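Nodmont opens lettings office in Trundska and names Beca Foulkes as manager

14 shares
2 comments

The property agency Nodmont has opened a lettings office in Trundska, its first in the town, and has appointed Beca Foulkes to lead it. The office started work last week on the ground floor of the former savings bank on the market square.

Ms. Foulkes joins from Skuvley, a smaller agency on the coast, where she spent most of her career. She began there as a trainee in the sales department and moved to lettings after three years, when a colleague went on parental leave and the place needed to be filled quickly. She has said that she planned to return to sales, but the wish to do so became smaller every month.

"In sales you meet a family, you help them, and then you do not see them again," she said at the opening. "In lettings I have tenants who have rented three different homes from me. I know what kind of kitchen they can live with."

Nodmont manages 689 rental homes in the region, most of them apartments in buildings with a single owner. Until now the landlords in Trundska were served from the head office, and viewings were arranged only on two days of the week. With the new office, viewings will be possible from Monday to Saturday, also in the evening by appointment.

The market in the town is a tight one. Many of the houses near the station were bought by investors in the last years and divided into smaller apartments, and demand from nurses and students is strong. Ms. Foulkes expects that rents will go up more slowly next year, when the first homes in the Kiều development are finished. The development lies on the old timber yard behind the station and will have 21 apartments for rent in its first phase, together with a small courtyard and a bicycle store. Nodmont is the letting agent for all of them.

Registration for the first phase is now open. Applicants are asked to bring proof of income and a reference from their present landlord. The list will be closed in January, and the keys should be handed over in the spring – if the work on the stairs and the elevators stays on schedule.

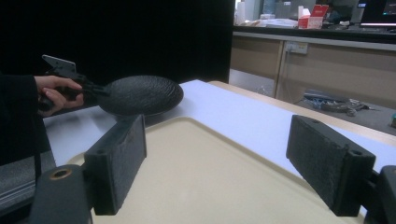 Open day

The new office invites landlords and tenants to an open day on Sun 2 August, from eleven in the morning. Ms. Foulkes and her two colleagues will answer questions on deposits, notice periods and repairs, and floor plans of the Kiều apartments will be available to look at. There is no need to register. Visitors who come by car can use the parking area behind the library, as the market square is closed to traffic on that day.

From the Monday after, the office keeps its normal hours, from nine to six.

14 shares
2 comments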